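Home | News | Press releases

Rornasholm Guest House reopens for late summer stays

9 Aug 2021

We're open again! After a long stretch with the doors shut and paint on everything I own, Rornasholm Guest House in Brestel is taking bookings, and I wanted to be the one to tell you.

I bought the place with my business partner, Kanokwan Sukprasert, and we started work in June. The plan was new carpets and a lick of paint. Then we found the old pipes – so we ended up with new plumbing on both floors, a bigger breakfast room and a proper bike shed out back (the Nalberg trail runs right past the gate, and cyclists kept asking).

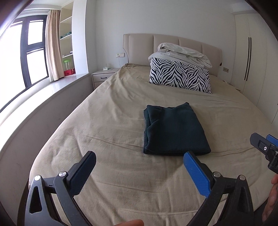 Ruwan Ekanayake

We now have 10 rooms, all doubles, and you can book any of them for one night or for weeks on end. Breakfast is included and runs late, because I like a slow morning too. Kanokwan does the cooking, and her rice porridge is the thing to order if you've got a long ride ahead of you.

Walkers and cyclists get a packed lunch at no charge until the end of the season. Just tell us the night before. Dogs are welcome in the 2 rooms on the ground floor, but please mention yours when you book so we can get the garden gate sorted.

We're at 36 Thibodeaux Street, a short walk uphill from the bus station. Parking is on the street and it does fill up in the evening.

Reporters who'd like to come by and look around are very welcome – call the front desk, extension 2877, and ask for me or Kanokwan.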